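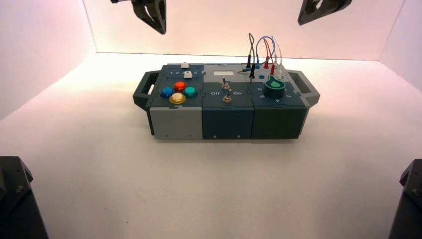 Murali Devadiga wondered whether the drop in success came from the policy at all, or from how the trials were scored.

My post left that out, so I'll restate the problem. We train one policy per subtask on the board (sliders, buttons, toggles, knob, plugs) from 347 teleoperated demos, then compare it with a single policy trained on everything. The single policy does worse on cables over 48 trials. Is that a known effect?

Malathi Sastry

Check your sampling first. If you draw by timestep, long subtasks swamp short ones. Draw by subtask, then by episode, and rerun.
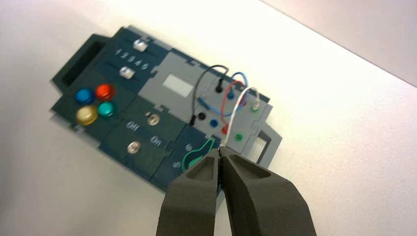
Occlusion is the other thing I would test. A wrist view changes a lot with small motions, and the policy has to tell similar targets apart. With the black, blue, red and white wires crossing over the sockets, one view may not show which end goes where. Add the head camera, hold the seed fixed and report each subtask separately.

Murali Devadiga

Train longer. Ours at Druline needed over 3000 more steps before cables improved. Didn't try the sampling fix.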